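From: Inese Pärn
To: Benamwood house list
Subject: Re: [benamwood-house] Duvet hanging over at the foot, and the skirt underneath

Jarmila Bartoš wrote:

> Hello all,
>
> I have taken over the downstairs bedroom from Fanni and I can't get the
> bed to look right. The duvet keeps ending up lower on one side than the
> other, and at the foot corner it sticks out in a lump. If I tuck it in,
> the white skirt goes in with it and I have to pull it all out again.
>
> Two questions. Is the duvet supposed to be tucked at the foot or left
> hanging? And does the beige panel go over the skirt or under it? The
> house sheet only says "make bed, straighten skirt."
>
> Also, does anyone know if the covers can go in at a hot wash? Fanni
> thought yes but wasn't sure.
>
> Jarmila

Jarmila,

The house sheet was written for the old beds, which had footboards and no skirt. I'll change it when I'm back in July. Until then, this is how Fanni and I did that room.

Leave the duvet hanging. It is too thick to tuck. If you push it under the mattress at the foot you get a hard ridge, and it works its way out again by the next day. Tuck only the flat sheet, and do that before the duvet goes anywhere near the bed. I put the duvet on the chair in the hall while I do the sheet.

The beige panel goes over the edge and the skirt hangs below it. Smooth the panel down with the flat of your hand first, then see to the skirt. If the skirt has gone in with the sheet, don't pull at it from the front. Lift the corner of the mattress a few inches, free the skirt from above, and let the mattress down again. Pulling from the front is how the stitching went on the upstairs one.

The corner you are talking about is this one:
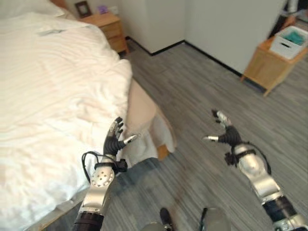
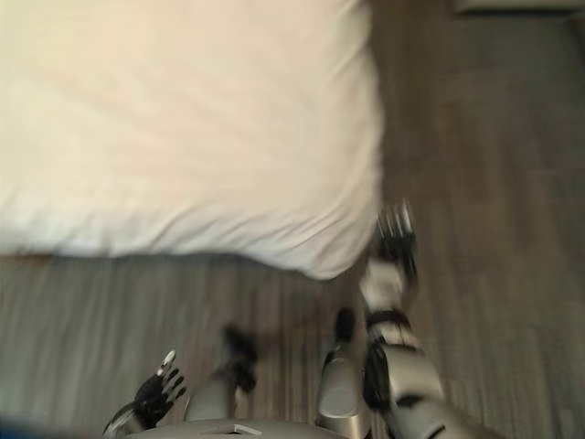
The foot corner of the bed, downstairs bedroom.

The lump comes from inside the cover. The filling slides toward the foot and collects in the corners, so you can straighten the outside as much as you like and it will still bulge. Take hold of the two foot corners through the cover, one in each hand if you can reach, and shake toward the head of the bed. Then go to the head and pull the filling up into the top corners. Barry ties the filling to the cover with loops of cotton tape in his own place and swears by it. I have never bothered, but there is spare tape in the sewing tin if you want to try.

For getting the sides even, use the stripe. The cover has a fine stripe woven into it, white on white, and you can see it if you stand where the light comes across the bed. Get one stripe running straight from head to foot down the middle and the two sides will hang the same. It is quicker than going back and forth tugging at each side. The cover measured 50 inches from the center stripe to the hem when new. It may have shrunk a little since.

On washing: no, please don't do a hot wash. The Skirnano label says 30 degrees for the cover, and that is Celsius, so on our machine it is the setting marked Cool. Fanni is right that the plain sheets can go hot. She was thinking of those. Wash the skirt separately, also cool, and hang it up while it is still damp so the creases drop. Don't put it in the dryer. If it needs ironing, iron it from the back.

If you find a paper tag on top of the bedding, take it off before anything goes in the machine. A tag went through with a dark load last winter and I was picking bits off towels for a week.

The rest of the room takes very little. Run the dust mop under the bed from the foot end and lift the skirt with your other hand so it doesn't get dragged along. The planks show dust more in the direction they run, so mop along them. Wipe the baseboard while you are down there, as black shows everything. On the nightstand, move the picture frame and the small purple thing, dust, and put them back where they were. The white box on the side table can stay as it is. The cloth in it is clean and it lives there. The side table has splayed legs and it is easy to catch a foot on them when you come round with the mop.

Nosipho asked me separately about a second duvet cover so that one can be in the wash. I looked at the Fuson one and it was a bit over $100, which seems like a lot for a spare. If anyone has seen a decent white one for less, in the same size, please reply here and copy Nosipho. It doesn't need to have the stripe.

Jarmila, if the skirt has already come loose at the corner, leave it pinned and don't sew it yet. There is a strip of hook tape along the base that it should fasten to, and I would rather look at it first. The pins are in the same tin as the cotton tape, top shelf of the linen closet, behind the pillowcases.

Inese

--
benamwood-house list
To stop getting these messages, write to the list owner, Fanni Hegyi.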